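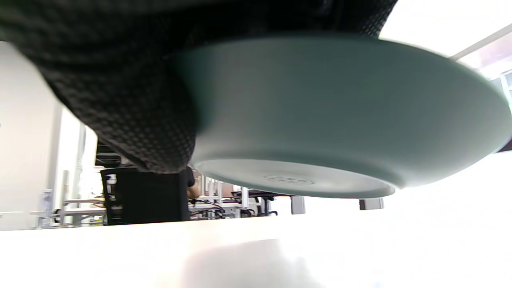

mossykettle replied:
Oh, I'd soak the beans overnight, always have! My mother did it in Mitville with water hard enough to chip a tooth, and they came out creamy every time.

dunlap_porch wrote:
With respect, kettle, I quit soaking in March and my black beans taste better for it - darker broth, more of everything. They do want an extra hour on the stove, I'll grant you.

mossykettle replied:
An extra hour! In August! My kitchen would melt, dear.

3rdhelping wrote:
I'm somewhere between you two (sorry). Small beans go straight in the pot, big white ones get a soak with a spoonful of salt. How old are yours, dunlap? Old ones stay stubborn whatever you do.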